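Plemwood Induction Course

The Plemwood Induction Course is a workplace training program for people who have recently moved into a compliance or internal audit job. It takes its name from Plemwood, the old market hall where it was first taught, and it is run today by the training firm Clultalow. Among those who have taken it, the course is usually just called "the Plemwood," as in "I did my Plemwood in July," and it has a fond place in the memory of a good many people who arrived knowing very little about ledgers, controls, or how to ask a busy manager an awkward question.

Background

The market hall dates from 1729 and had served as a grain store, a dance school and a furniture showroom before Clultalow took a lease on its upper floor. The firm's founder, Rosângela Damasceno, had spent many years in the audit department of the shipping company Nieminen, where new staff were handed a thick binder on their first morning and more or less left to get on with it. She felt, and said so often and cheerfully, that grown people learn a job best by talking it over with someone who has done it. The first course had seven people on it, most of them former colleagues who came along as a favor and stayed for the soup.

Content

The course is made up of 23 short sessions, which can be taken in one long stretch or spread over a season. The early ones go gently through the everyday language of the work: what a control is, what a finding is, and why the two words get muddled so easily. Later sessions deal with planning an audit, keeping decent working papers, holding interviews, and writing a report that the reader will get to the end of. Interview practice was added by Jailson Marinho, who plays the part of the reluctant department head himself and is said to enjoy it a little too much.

A well-loved part of the course is the "cold file," a folder of purchase records from a made-up company called Pramell. Learners work through the folder in pairs, looking for missing approvals, doubled invoices and other small troubles, and then present what they have found over coffee. The file has been rewritten several times, as old answers tend to get passed along from one group to the next.

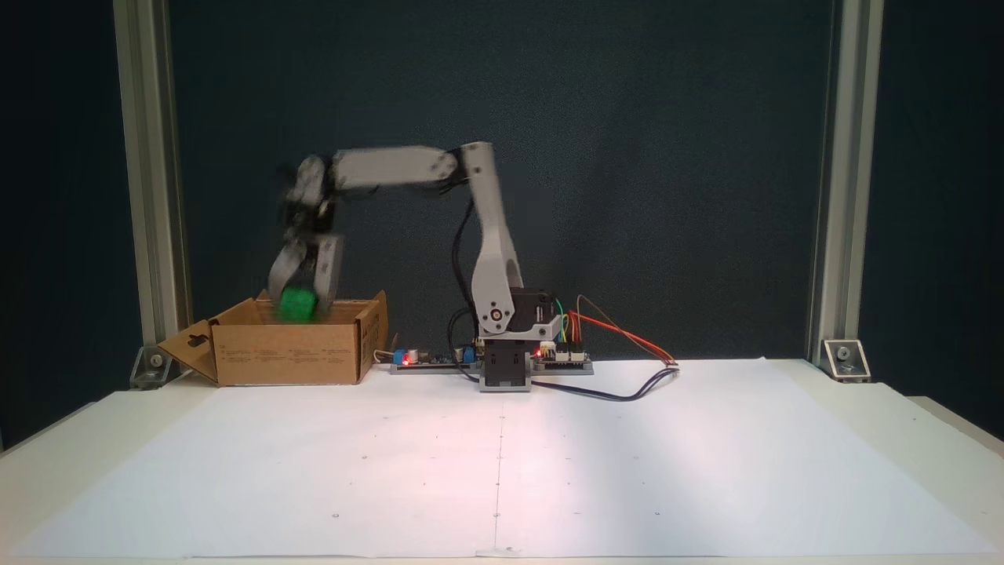
Groups are kept to 40 people at most, though smaller ones are more common. There is no final test. Learners write a short plan for their own first audit instead, and a tutor goes over it with them and sends it back with notes in the margin.

Reception

Former learners tend to speak kindly of the course, above all of the interview practice and the time given to plain writing. Brendan Ó Flaithearta, who later taught on it, has argued that the sessions on data and spreadsheets are too thin for the work people now do, and two of them were made longer after he joined.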